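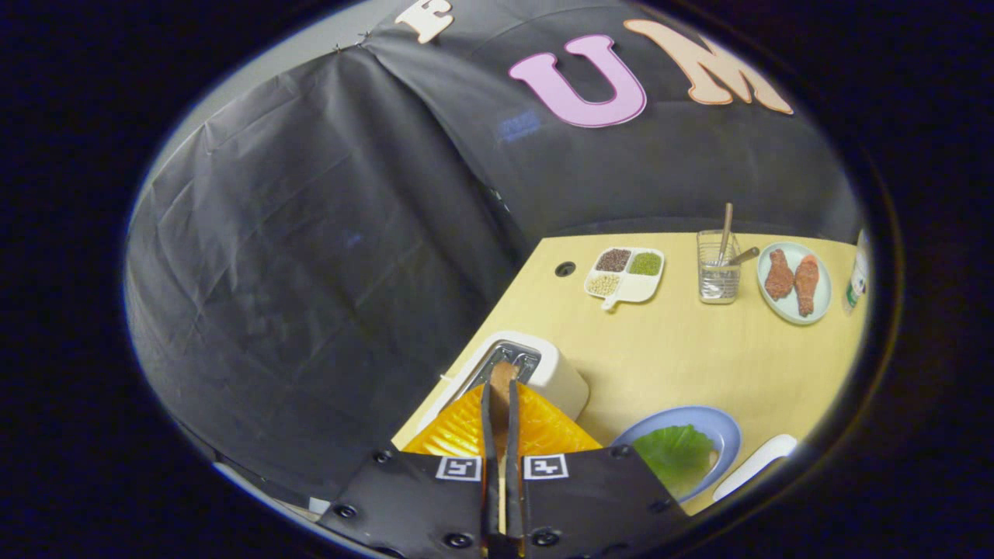 Vuleck Session Index

Version 3 of a discography table covering the jazz and soul-jazz output of the Vuleck label and its two sublabels, Dilero and Asfaw. Maintained by Ratih Yusof.

Contents

sessions.csv — one row per recording session, 173 rows
tracks.csv — one row per issued take, 1,759 rows
players.csv — name, instrument, session ID
notes.txt — open questions on personnel

Fields in tracks.csv

matrix: number as stamped in the run-out, blank if unreadable
title: as printed on the first pressing, misspellings kept
take: integer, 0 when unknown
length: seconds, timed from the disc
reissue: catalog number of the Flondeo CD, if any

Sources

Label copy, run-out stamps and the studio log. The log has no entries for March of the final year, so nine sessions are dated from union contracts only. These carry the flag U.

Known problems

Sleeve timings on Dilero LPs differ from the disc by up to 200 seconds a side. Use the length field. Two organists recorded under the same alias — they share one player ID until the credits are sorted out. Alternate takes first issued by Flondeo have no matrix number.

Corrections

Send the session ID and a scan of the label. Changes go into the next version.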